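# How an Actor Can Speak a Language That He Does Not Know

Maybe you have watched a film from another country, and the people in it spoke your language very well. Then you looked at their lips, and the lips did something a little different. The mouth was closed, but the word was still going on. Or the mouth was wide open like for an "ah", and you heard an "ee".

What you noticed is called dubbing. Dubbing means that the voices of a film are taken out, and new voices in another language are put in. The actor you see and the actor you hear are two different persons. Very often they have never met.

I will explain in this text how it is done. For this I talked with Gobnait Breathnach, a voice actress who works in the Ultden studio in Odthorpe. She has been the voice of a queen, a bus driver, two witches and one very old turtle. In the animated film *Oven* she speaks the part of Shezi, a girl who works in a bakery and is afraid of the dark.

## First comes the paper

Before any actor opens the mouth, somebody must write the new words. It begins with a translator. The translator watches the film and writes what everyone says, in the new language.

But this first text can't be used yet. Languages do not have the same length. A sentence which is short in one language can be very long in another one. If Shezi moves her lips for two seconds, then the new sentence must also take two seconds. If it takes four, she would be talking with a closed mouth, and you would laugh in the wrong place.

So a second writer comes, who is called the adapter. The adapter makes the sentences shorter or longer, and looks for words that fit the lips. The most difficult letters are M, B and P. Try to say "baby" without closing your lips. It does not work. So when we see a face from very near and the lips close, the adapter tries to put one of these three letters there.

Sometimes the meaning has to change a little. In one place in *Oven*, Shezi said in the original something like "I am not going down there alone." It was too long. In the new version she says "Me? Down there? Please!" It is not the same sentence, but it is the same feeling, and the lips close for "me" and for "please".

Jokes are the worst part, Gobnait told me. Many jokes play with two words that sound the same, and in the other language these two words do not sound the same at all. Then the adapter must invent a new joke, and it must be finished before the character turns around.

## Cutting the film into small pieces

A dubbed film is not recorded from the beginning to the end in one time. It is cut into small pieces. Such a piece is called a loop. The name comes from the old days, when a piece of real film was glued together at its ends and went around and around in the machine, so the actor could see it again and again. Today a computer does this, but the name stayed.

The script of *Oven* has 2,766 lines. Shezi has 386 of them, the most of all characters, and Gobnait needed 6 days for them. The baker's dog has only five lines, and all five are barking. They had to be recorded too, with a human actor, because the director found the dog in the original "too angry for this bakery".

Normally every actor comes alone. When Shezi has a big fight with her brother, you hear two people who shout at each other. But Gobnait shouted on one day, and the brother was recorded in the next week. She could hear the original brother in her headphones, in a language she only half understands, and she was angry with him.

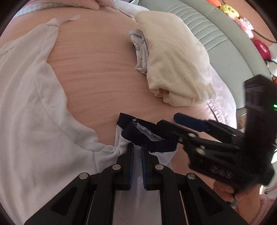 **Does a voice actor have to understand the original language?**

Most voice actors work without it. They get the finished script in their own language, and they listen to the original voice for the feeling – if it is sad, tired, in a hurry, or hiding something.

## Inside the booth

The actor stands in a small, quiet room. It is called a booth. There is a microphone, a stand for the script, and a screen where the loop is shown. The director and the sound engineer sit in another room behind a window. They speak to the actor through the headphones.

It goes like this. The loop starts. The actor hears three short beeps, and on the place where the fourth beep would be, she must begin to speak. In some studios there are no beeps, and the words run over the bottom of the screen instead. When a word touches a line, it must be spoken in this moment.

Then the director says what he or she thinks about it. It can be "Very good, next one." It can also be:

- "You were late at the end."
- "She is carrying a heavy bag. I can't hear the bag."
- "Less sad. She does not know yet that the shop is closed."
- "Your stomach made a noise. Again, please."

The last one happens every day before lunch, Gobnait says. The microphone hears everything. It hears a sleeve that moves, a page that is turned, and a bracelet. Voice actors leave their jewelry at home and wear soft clothes that make no noise. Many of them eat a green apple in the breaks, because after it the mouth makes less of the small clicking sounds.

Acting with the voice is work for the whole body. If Shezi runs up the stairs, Gobnait can't run, or she would be away from the microphone. She stays with her feet in one place and moves her arms and shoulders, and breathes fast. If Shezi has bread in her mouth, Gobnait puts her finger against her cheek, or takes a piece of real bread. If Shezi smiles, Gobnait smiles. You can hear a smile! Try it with a friend who closes his eyes. Say the same sentence once with a smile and once without it, and let him guess.

## What about all the other sounds?

When the voices are taken out of a film, the rest should stay: the music, the doors, the rain, the steps. To make this possible, the film makers keep their sounds in separate parts from the start. One part has only the voices. Another part has only the music, and another one the noises. The studio which makes the dubbing gets the music and the noises ready to use, and adds the new voices.

At the end comes the mixing. A voice that was recorded in a booth sounds very near and very clean. But Shezi is sometimes in a cellar, and sometimes on the other side of a door. So the sound engineer changes the voice with the computer. In the cellar it gets an echo. Behind the door it becomes dull. On the telephone it becomes thin. When the engineer has done it well, you never think about it.

## Why don't all countries do it?

There are two ways to bring a film into another language. One way is dubbing. The other way is subtitles, the written words at the bottom of the picture. With subtitles you hear the real voices of the actors, but you must read quickly, and sometimes you miss what happens with the faces. With dubbing you can look at everything, but you lose the first voices.

Which way people prefer depends very much on what they grew up with. In some countries nearly every film is dubbed, and people know the voice of a foreign star so well that they are upset when another voice actor takes the part. In other countries only films for small children are dubbed, for the simple reason that small children can't read yet.

I grew up in a country with subtitles, and I learned a good part of my English from them. When I saw my first dubbed film, I was more than 20 minutes busy only with looking at the lips. After this I forgot them.

## Can children do this work?

In many films the children are spoken by real children. There are rules for it. They may work only a few hours, a parent or another adult has to be there, and school comes first. The rules are not the same everywhere.

There is one problem with children's voices: they grow. A boy can have a high voice when a series starts, and a deep one when it comes back the year after. For this reason some boys in cartoons are spoken by grown-up women, whose voices stay the same for a long time. Gobnait has spoken three different boys already. Her own son did not recognize her in one of them, and he told her at dinner that this boy was annoying.

## Try it yourself

You need a short piece of a film or a cartoon, not longer than half a minute, and one or two friends.

1. Watch the piece with the sound, until you know it well.
2. Write down what the characters say. Then write new words for them. They can be about something completely different.
3. Turn the sound off. Start the piece and speak your new words together with the lips.
4. Look for the places where a mouth closes, and try to put an M, a B or a P there.
5. Change the parts and do it again.

The first time you will be too slow – everybody is. Make the sentences shorter and try once more.

## Small dictionary

**Adapter:** the person who makes the translated words fit to the lips.

**Booth:** the quiet little room where the actor speaks.

**Loop:** a short piece of the film, which is recorded in one go.

**Mixing:** putting voices, music and noises together.

**Original version:** the film with the voices it had first.

**Subtitles:** written words at the bottom of the picture.

*Oven* comes to the movie theaters in September. If you stay until the end of the credits, you find the names of the voice actors there, after the songs. Gobnait Breathnach is in the list under Shezi, and a second time under "Woman with Umbrella".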